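Book launch and panel evening: my walk-round checklist, with comments

Burgi Pichler asked me to type this up so that whoever runs the next evening at Worudbridge isn't working from my handwriting. It's the list I carried round the Auer Room before Mitiku Degefa's memoir launch in December, and I've left my grumbles in. Tick, cross or N/A, then a comment if you've got one.

ENTRANCE AND FOYER

Main doors open fully and stay open: Tick. The left one needs a good shove.
Step-free route signed from the street: Cross at first, tick by 5.30pm. The sign was still in the cupboard from the graduate fair!
Sign-in desk clear of the fire door: Tick, after I moved it. Please don't let anyone move it back (they will try, it's nearer the radiator).
Mats flat: Tick.

AUER ROOM

Fire exits unlocked and unblocked, 2 of them: Tick. Someone had stacked the spare chairs by the rear one, so do look behind the curtain as well.
Centre aisle wide enough for a wheelchair: Tick.
Wheelchair spaces, 3, not all at the back: Tick. I put one at the front, one halfway and one near the door so people had a choice.
Chairs linked in rows: Tick. Two wobblers taken out and labelled.
Emergency lighting test: Tick, all green.

STAGE AND PANEL TABLE

Ramp fixed at both ends: Tick. I walked up and down it like a goat and it didn't shift.
Edge tape visible with the lights down: Cross. It had worn away on the steps side. Estates put fresh tape down before the doors opened, bless them.
Cables covered: Tick, apart from the lectern lead, which I taped myself.
Panel microphones: Tick. The Solatis handheld crackles if you hold it by the bottom, so warn your chair.
Hearing loop: Tick. Ask someone who uses it to try it, because the little light only tells you it's switched on. 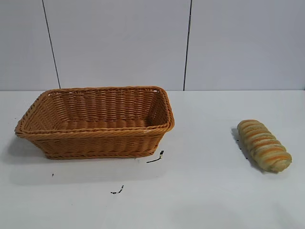
Refreshments were the bit I fretted over most, as the reception went straight on from the panel and everybody heads for the food at once (quite right too, it had been a long discussion and a very good one). I wanted the serving table checked before a single guest came in. A woven basket with a braided rim is lovely for bread, but line it with a clean napkin first, and don't leave a roll lying straight on the tabletop as a taster. Tongs out, please, and allergen cards in front of each thing and not in a heap at the end.

CATERING

Allergen cards match the food: Cross, then tick. Veltance had sent the lunch set by mistake, and new ones came over at 6pm.
Urn on a stable table, lead to the wall: Tick.
Hot drinks away from the book stall: Tick. Mitiku was very firm about this and I don't blame him!
Spill kit handy: Tick, under the coat rail.

PEOPLE

Stewards know the assembly point: Tick. I made them point to it.
First aider named and in the building: Tick.
Evacuation notice read out by the chair: Tick, though it was rushed. Print it in bigger type next time.

STILL TO SORT

Permanent edge strip for the stage steps: with Estates.
The foyer door: reported again.
Lectern lead: needs a longer cover, and I've asked Burgi for the money.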